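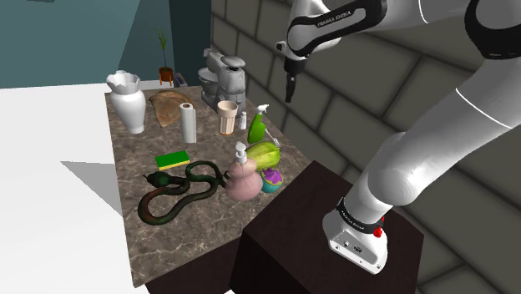

A robot arm over the kitchen counter in the computer world. The toy snake is on the counter too.

A Robot in a Pretend Kitchen
What we saw at the Meltora open day

Meltora is a place where people teach robots to do jobs in the home. In September it opened its doors to families, and we went along to find out how a robot learns to tidy a kitchen.

The first room had no kitchen in it. It had desks, chairs and one very big screen. The kitchen was on the screen. It was made by a computer, a bit like the rooms in a video game. This kind of pretend world is called a simulation.

The arm in the simulation is drawn to look like one made by a company called Franka Emika. It has parts that bend, like your shoulder, elbow and wrist. At the end it has a gripper with two fingers. You have more fingers than that, but two are enough to pinch a sponge and pick it up.

Why practice in a computer?

A real robot that drops a glass makes a mess, and someone has to sweep it up. In a simulation you press a key and the glass is back where it was. The team can also run practice all night while everyone is at home asleep.

The program at Meltora is called Skaten. Each practice turn is called a run. The night before our visit, Skaten did 2000 runs. The robot did the job correctly in 657 of them. That may not sound like a good score, but the wrong tries are useful as well. The computer saves them and uses them to work out what to change.

Skaten also moves things between runs. If the fork was always in the same spot, the robot would only learn that one spot. It would be lost in your kitchen, where things get put down all over the place.

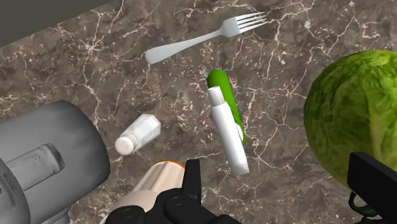 Things that touch each other are hard for a robot. When a white tube is lying on top of a cucumber, the robot has to work out where one stops and the other begins. A salt shaker on its side is tricky too, as it doesn't have the same shape from above as one that is standing up. A head of lettuce is big and round, so the fingers need to open wide.

You can do all this without thinking. You have been practicing since you were a baby, when you grabbed at everything you could reach.

How does the robot know what is there?

The robot in the simulation gets pictures, just as a real robot gets pictures from its cameras. A picture is made of tiny colored dots. The computer looks for patterns in the dots. Marble is hard work for it, because the pale lines in the stone can look like the edges of things. The library of objects that Skaten uses is called Pirihi. It holds 3267 objects, and food is only one part of it.

Our turn

In the afternoon visitors could drive the arm with a hand controller. Each person had 2 minutes. You moved the controller and the arm on the screen moved the same way. Most of us went too fast and knocked things over. Going slowly worked better.

Words to know

Simulation: a pretend world made by a computer.
Gripper: the part of a robot that holds things.
Run: one practice turn, from start to finish.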